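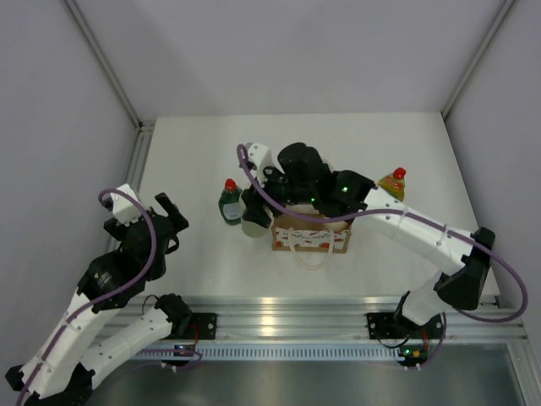 Weiße Tischplatte, graue Rückwand: Auf hellen Flächen fällt jeder Putzstreifen auf.

Helle Arbeitsplatten putzen: Was von den üblichen Tipps zu halten ist

Seit August sammle ich Ratschläge für weiße Arbeitsflächen. Die meisten taugen wenig, manche schaden sogar.

Natron und Essig zusammenkippen
Schäumt schön und neutralisiert sich dabei weitgehend. Übrig bleibt eine salzige Brühe, die man mit klarem Wasser wieder abwischen muss. Wer Kalk hat, nimmt Zitronensäure, und die auch nicht auf Marmor.

Der Schmutzradierer
Wirkt, weil er schleift. Auf matten Platten sieht man danach blanke Stellen, je nach Licht. Vorher an der Unterseite probieren.

Spezialreiniger
Der Steinglanz von Vollora verspricht »streifenfrei in 30 Sekunden«. Bei mir waren Streifen da, und zwar auch beim zweiten Versuch. Finton macht es etwas besser, kostet aber das Doppelte. Ein Tropfen Spülmittel im Eimer und ein gut ausgewrungenes Tuch leisten dasselbe.

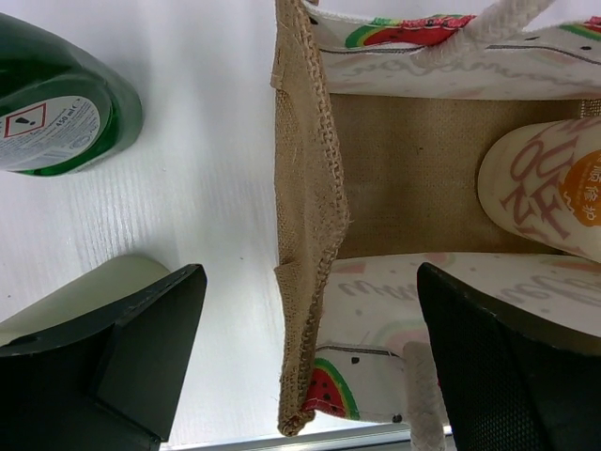

Überhaupt das Kleingedruckte: Ich lese es inzwischen vor dem Kauf. Steht ein Ausrufezeichen in roter Raute auf dem Etikett, gehören die Warnhinweise daneben ernst genommen — auch wenn vorne »sanft« oder »natürlich« steht. Und nie zwei Reiniger mischen, schon gar nicht, wenn einer davon Chlor enthält.

Mikrofasertücher
Bei 60 Grad waschen, ohne Weichspüler. Dass sie 1000 Wäschen halten, wie Gagnon auf die Packung druckt, glaube ich erst, wenn ich es erlebe. Meine waren nach 12 Monaten hart und schmierten nur noch.

Einlassen mit Öl
Für geölte Holzplatten richtig, für beschichtete Unsinn. Das Öl zieht nicht ein, es bleibt kleben und sammelt Krümel.

Kaffeeflecken lasse ich übrigens mit einem nassen Tuch einweichen, dann reicht meist normales Wischen.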